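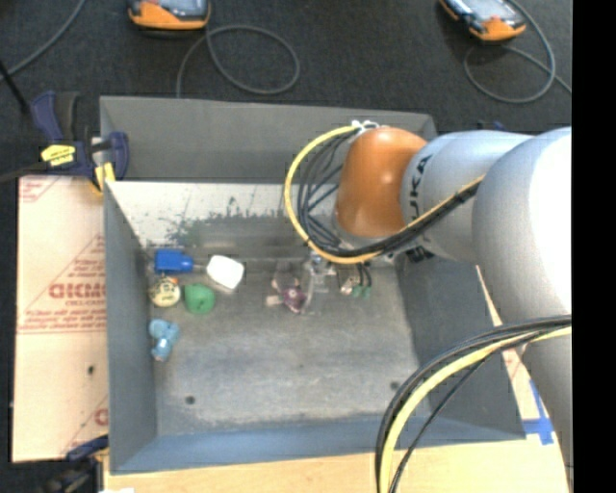 Flumeck Stacking Storage Bin, grey

Product code 2971
In stock -- usually leaves us next working day
Sold singly or in packs of 5

Big, plain, open-topped bin for the shed, garage, stockroom, allotment, wherever. Galvanised steel, rolled top edge, flat base. No lid as standard (see below). We've sold this one longer than anything else in the Flumeck range and it hasn't changed much. New handles in February, that's it.

Good for

Firewood and kindling. Compost and potting mix. Animal feed, if you buy the lid. Footballs, cones, bibs. Returns and odd stock. Coal. Wellies by the back door. Not for drinking water and not for food that isn't wrapped.

Size and weight

Three sizes, all the same height so they line up on a shelf or along a wall.

Small -- one person lifts it easily, even half full of logs
Medium -- the one most people want
Large -- fine empty, get help once there's anything heavy in it

Full measurements are on the drawing, ask and we'll email it. Please measure your gap first. The rolled edge sticks out a bit further than the sides and that's what catches people out. Also check doors. The large goes through a normal house door on its side but won't go through most shed doors upright.

Maximum load, large size: 50 kg if you're carrying it by the handles. Standing on a solid floor it'll take a good deal more. Don't drag it when full, the base will mark and so will your floor.

Handles

Drop handles both ends, riveted. They fold flat against the side so bins can go right up next to each other. The old ones stood out and snagged on sleeves, we had plenty of letters about it. If you have an older bin the new handles do NOT fit the old holes, sorry. We still have a small amount of the old style, ring before ordering.

Stacking

Empty bins nest inside each other. Up to 8 high is sensible, past that the bottom one gets tight and you'll be fighting it. Put a sheet of cardboard between them if they're going away for the winter. Full bins don't stack without the stacking rails (sold in pairs). Please don't try it with planks.

If two do get stuck: lay them down, tap round the edge with a rubber mallet, pull straight. Don't use a screwdriver.

Finish

Galvanised all over, inside and out. It starts off fairly shiny and goes dull grey over the first year or so outdoors. Normal. White powdery marks are normal too if bins have been stacked damp, brush off with a stiff brush and plain water. No bleach, no brick cleaner.

You can paint it. Needs a primer made for galvanised metal or it'll peel by spring. We use Evlow metal primer in the workshop, one coat, leave overnight, then whatever colour you like on top. We don't sell painted ones any more -- too many scratched in the post.

Edges are rolled but there can be a sharp spot where the seam meets the base, wear gloves the first time you handle it. Run a file over it if you find one. Or send it back.

Drainage

No holes as standard. For planting you need holes, and we'll drill them for you at no charge if you say so in the order notes. Drilled bins can't be returned. If you drill your own, do it from the inside out, and dab some zinc paint on the cut edges.

Extras

Lid, lift-off. Small, medium, large. Fits bins of any age.
Lid, hinged. Medium and large only. Keeps mice out, does not keep squirrels out.
Stacking rails, pair.
Flutuvow wheeled base. Large only. Four castors, two with brakes. Hard floors only, hopeless on gravel.
Divider, cross shape. Drops in, no fixings.
Label holder, riveted or magnetic. Magnetic comes off in the wind.

Delivery

Small and medium come by ordinary parcel. Large comes on a pallet if you order the pack of 5, otherwise parcel with a cardboard collar. Pallet deliveries are kerbside only. The driver won't bring it round the back and isn't insured to, please have someone about to give you a hand.

Packs come nested. Check the outside one and the inside one for dents before you sign, those two take all the knocks. A small dent that doesn't affect the edge isn't a fault but tell us anyway, we'll usually knock something off.

Last date for orders before the winter price change is 8th November. After that the large goes up, small and medium stay as they are.

Collection from the Hijazi Road warehouse is free. Ring first so it's waiting by the door. Bring something soft to lay it on, the bins rattle like mad in the back of a van.

Returns

Thirty days, unused, any reason. You pay the carriage unless its our mistake. Keep the collar until you're sure. Bins that have had compost, coal or animals in them can't come back.

Guarantee

Ten years against the seam splitting or the base rusting through in normal use. Doesn't cover fires (people do light fires in them), salt, or being driven into.

Questions we get a lot

Will it rust? Eventually, on cut edges and deep scratches. Zinc paint slows it right down.

Is it watertight? Nearly. Seams are folded and not soldered so it'll weep a bit. Use a liner if that matters.

Can I stand on it? No.

Do you do a half height? Not at the moment. There was one, it didnt sell.

Can we have our name on it? Yes, stencilled, packs only. Allow an extra two weeks. Artwork to Raíssa Paiva in the trade office, black and white please, no photos of logos.

Trade accounts

Prices for schools, farms and shops on request. Raíssa does those as well. Say which size, how many packs, and whether a pallet truck can get to you.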